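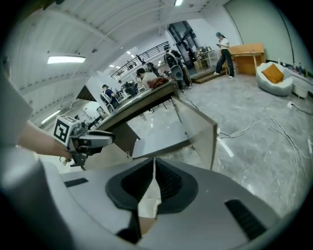 # Chapter 17: Teaching with Your Hands

For most of this book we have moved the robot first and worried about the person second. We drove joints, tuned controllers, and wrote out waypoints until our eyes hurt. In this chapter the robot can wait in the corner, and you get to do the job yourself, with a gripper in each hand!

The equipment we'll study is the Bunting kit, sold by Rokby to schools and small labs. It's a good one to learn on. The parts are out in the open, the manual is short, and you can trace nearly every idea from Chapter 16 to something you can touch. We will also look hard at the places where it falls short, and there are a few.

## What comes with the kit

A Bunting set has 2 hand-held grippers. Each one carries a white cube printed with black-and-white square patterns, called **fiducial markers**. You met markers like these when we calibrated the overhead camera. A camera that knows the size of a printed square, and knows its own lens, can work out where the square is and which way it faces. Put squares on several sides of a cube and there's a good chance that at least one will be in view however the wrist turns.

A timer clips on at the waist, so you can check it with a glance down while both hands stay on the grippers. Students love this part more than they expect to. Before Rokby added it, people kept putting a gripper down to look at a laptop, and then the first seconds of every recording were a hand fumbling for a handle.
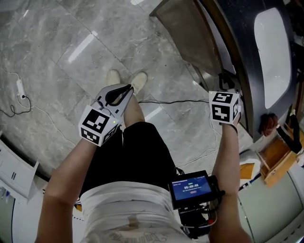 **Figure 17.2** Marker cubes at both hands, with the waist timer reading 00:00:00.

## Why record a person at all?

Think about reaching into an open cardboard box. You push a flap aside without planning it, your wrist tips, and your other hand comes across to steady the side. Try writing that down as a list of poses! Tomás Hegarty, who teaches the evening lab at Biltstead, gives his class exactly this task on the first Friday. They write instructions for unpacking a box and then swap papers and follow them to the letter. Flaps get bent.

A recording made with the kit is called a **demonstration**. It holds the path of each gripper, how wide the fingers were open, and what the cameras saw along the way. Because the person is using gripper fingers instead of their own, the motion is already closer to something a robot arm could copy. It isn't a perfect match. Your elbow can go places that a robot's elbow can't, and Section 17.4 is all about that gap.

## A fair look at the weak spots

The Rirnalgate class made 41 demonstrations with one set, and their log is printed in full at the end of the chapter. Read it before you read our analysis. Most of the rejected runs come down to markers: a forearm passed in front of a cube, or a ceiling light put glare across the pattern. Cables were the next complaint. Walk your route once with empty hands before you record, and move anything you might catch with a foot.

The manual's advice on finger tips is also thin. It has one paragraph on wear, and you will want more than that. See Lab 4.

## Before you go on

You should be comfortable with coordinate frames (Chapter 5) and with camera calibration (Chapter 16). If the phrase "pose of the cube in the camera frame" makes you hesitate, go back and rework the overhead camera exercise. Then pick a small chore you do every day, something with a lid or a flap in it, and keep it in mind as you read Section 17.1.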